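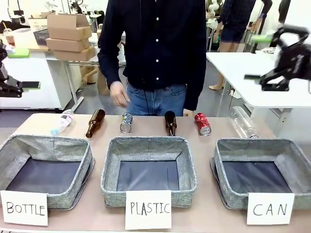
Bins marked BOTTLE, PLASTIC and CAN.

Slide 2. Labelling and contamination in shared kitchens. Start with the definition: contamination is the share by weight of a stream that belongs in another stream. Weight, never item count. Expect a question on this from the Bolmont side.

Slide 3. Overlap between categories. BOTTLE names a shape, PLASTIC names a material. A plastic bottle fits both. Pause. Let the room pick one before moving on.

Slide 4. Karam site audit, January. 300 kg weighed over 8 days, two floors, same cleaning contract. Floor 2 had material names only, floor 6 had mixed names. Carolina Nogueira did the weighing and has the raw sheets. Do not read out the table.

Slide 5. Limits. One building. No control for visitors. Liquid left in containers was weighed with the container, so the glass figures run high. Leonilde Rocha's method drains first; mention it, don't go into it.

Slide 6. Recommendation: one naming rule per row of bins, words at front edge height, same order on every floor. Skip the colour coding slide if short of time.

Questions go to Clémence Pons after the break.

© Wundenico 2026 | Contact | Back to top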